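Texier: Frequently Asked Questions

Who is directing Texier?

Ysaline Bouvier directs from her own screenplay. She also directed Rakine, the film to which Texier is a sequel. Bouvier shares no writing credit on the new film. On Rakine she rewrote an existing draft and was credited second.

Is Texier a direct sequel?

Yes. It begins 3 years after the end of Rakine and keeps the same lead character, a former salvage engineer. The title refers to the offshore station where most of the story takes place. The station is mentioned once in the first film, during the radio exchange in the opening reel, but does not appear in it.

Do I need to see Rakine first?

The screenplay was written so that it can be followed without the first film. The exception is the subplot concerning the missing survey crew, which picks up directly from the final scene of Rakine. A short text card before the titles covers the basic facts.

Which company is financing the film?

Vondmont finances and produces. Clomasberg holds distribution rights in all territories except those already sold under the Rakine agreement. Those rights stay with the original buyers, who had an option on any sequel and exercised it.

Why did the project change studios?

Rakine was made under a two-picture contract with a company that has closed its feature division. The sequel rights went back to the producers, and the screenplay was offered for sale in its second draft. Vondmont acquired it together with the storyboards and the existing miniature molds. The molds account for the close match between the old and new ship exteriors.

What is the production schedule?

Principal photography is complete. The first unit shot on two stages and one exterior location. A second unit handled water plates, inserts and the helicopter material. Additional photography is planned for May and is limited to 5 days. It covers one dialogue scene and pickup shots for the flooding sequence.

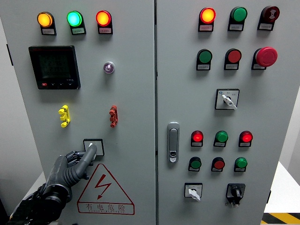

Editing started during the shoot, and a full assembly existed before the stages were struck. Bouvier's contract gives her a fixed period to deliver her cut, after which Vondmont may preview it. No preview dates have been announced.

How many effects shots are in the film?

The current count is 1544. This includes wire removal, sky replacement and screen inserts, which make up the larger share. Fully digital shots are confined to the storm and the last reel. The count will change as the cut changes.

Are miniatures being used again?

Yes. The station was built as a miniature in 2 scales. The larger one is used for close passes and for everything involving water, where small scales tend to give the droplets away. The smaller one is used for wide views and was photographed against a plain backing.

Which cast members return?

The lead and the radio operator return. The role of the harbor inspector has been recast. Characters who died in Rakine do not appear, apart from one voice recording reused from the first film's sound masters.

What format was the film shot in?

Digital, with anamorphic lenses, for an aspect ratio of 2.39:1. The miniature unit used spherical lenses and the image is cropped to match. There is no 3D version. Large-format prints have been discussed by Clomasberg but are not confirmed.

Who is writing the music?

A composer has not been announced. The temporary track on the assembly uses cues from Rakine – this is normal practice and does not indicate who will score the film.

What rating is expected?

The film has not been submitted. The distribution contract calls for a PG-13, the same rating as Rakine. The script contains one scene, the surgery in the pump room, that was shot in two versions to keep that option open.

How long is the film?

The assembly runs well over the contracted length. The finished film must be under two and a half hours including credits.

When will a trailer be available?

A teaser is in preparation. It uses first-unit material only and contains no finished digital shots. The full trailer depends on the storm sequence, so it will follow later.

Will there be a third film?

The lead's contract includes an option for one. No script has been commissioned. Bouvier has stated that the ending of Texier is closed – any further film would need a different starting point.

How often is this page updated?

Changes are posted on Sunday evenings when there is something to add. Items based on set reports are left out until they have been confirmed by Vondmont or Clomasberg. Corrections can be sent through the contact form; please include the source.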